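Neues von Wondus: Seit Donnerstag sammeln wir in Corkthorpe wieder Beispiele, und diesmal ist das Schlafzimmer dran! 605 Durchläufe haben wir schon, 688 sollen es werden (dann gibt's Kuchen, ich hab's versprochen).

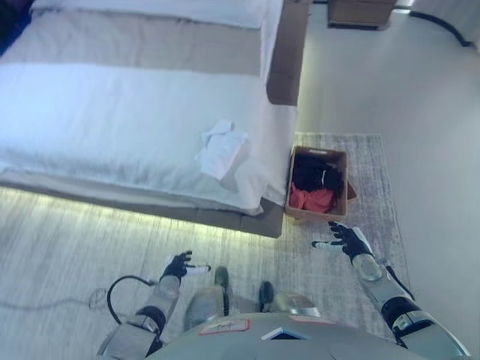

Die Kleidung im Karton sei ihr fast zu brav, meinte Mali Beddoe, das Modell brauche viel mehr verdrehte Ärmel und verknotete Hosenbeine.

Da ist was dran, finde ich. Ab nächster Woche mischen wir also kräftiger durch, und Fouad Salameh sortiert die misslungenen Griffe gleich mit ein.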